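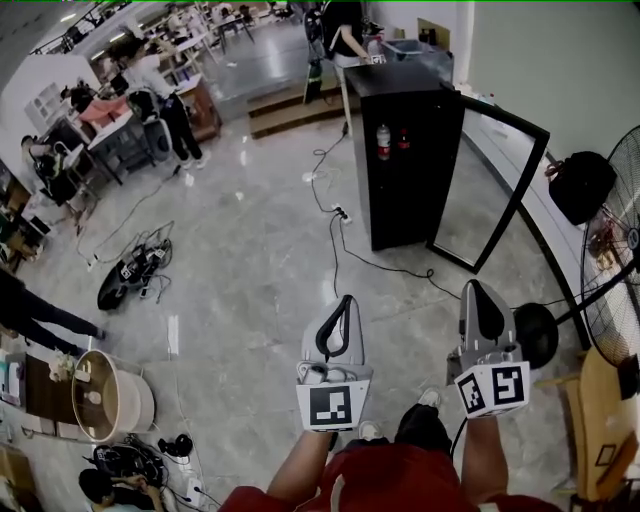
The fit-out floor at Baloyi House, with the main hall beyond.

Room Setting Assistants (Casual)
Plulia Furnishing Services
Reference 607

Plulia Furnishing Services invites applications for the position of Room Setting Assistant, based at Baloyi House. The organisation prepares furnished rooms for short-stay apartments, display suites and community housing providers. Up to six casual appointments will be made, with a commencement date in February.

About the role

Room Setting Assistants arrange, tidy and reset household furniture and small goods on the fit-out floor and in the adjoining hall. Items handled on a typical shift include cabinets, mirrors, pedestal fans, chairs, desks and the bottles, bags and other small articles kept with them. Each setting is arranged to a written layout, checked by the Floor Supervisor and then cleared for the next one.

Duties

Assistants are required to:
- move light furniture by hand and heavier furniture in pairs
- place and secure free-standing mirrors, and report any that are chipped or unstable
- position fans and other electrical goods, and keep cords and power boards clear of walkways at the end of each shift
- return small items to the compartment or shelf listed on the layout sheet
- wipe down counters, desks and glass surfaces
- sweep the tiled floor and check steps and raised areas for stray items
- record missing or damaged articles in the Jokent stock register

The floor is shared with office staff, and assistants are expected to keep noise to a reasonable level while colleagues are at their desks.

Hours and pay

Shifts are four hours in length, morning or afternoon, Monday to Friday. Appointees will be offered a minimum of three shifts per week. The rate is $146 per shift, paid fortnightly, with superannuation in addition. A meal break is not included in a four-hour shift, although tea and coffee are available in the staff kitchen.

Selection criteria

Essential
- Ability to lift and carry items of up to 12 kilograms
- Ability to follow a written layout accurately
- Right to work in Australia
- Enclosed, flat-soled footwear (to be supplied by the appointee)

Desirable
- Previous work in removals, housekeeping, retail display or a similar field
- Current first aid certificate

Training is provided. The first two shifts are spent with an experienced member of staff and are paid at the full rate.

Location and access

Baloyi House is roughly 200 metres from the Faseck Street bus stop. Bicycle parking is available at the rear entrance. Applicants who require adjustments to the workplace or the interview process are encouraged to raise these when applying, and they will be discussed in confidence.

How to apply

Applications should consist of a résumé of no more than two pages and a short statement addressing the essential criteria. Please quote the reference above and list the shifts for which you are available. Applications are to be addressed to Samira Aoun, Staffing Coordinator, and may be lodged at the Baloyi House reception desk or through the Plulia careers page.

Applications close at 5 pm on Mon 29 January. Late applications will not be accepted. Shortlisted applicants will be contacted by telephone to arrange an interview and a brief visit to the floor.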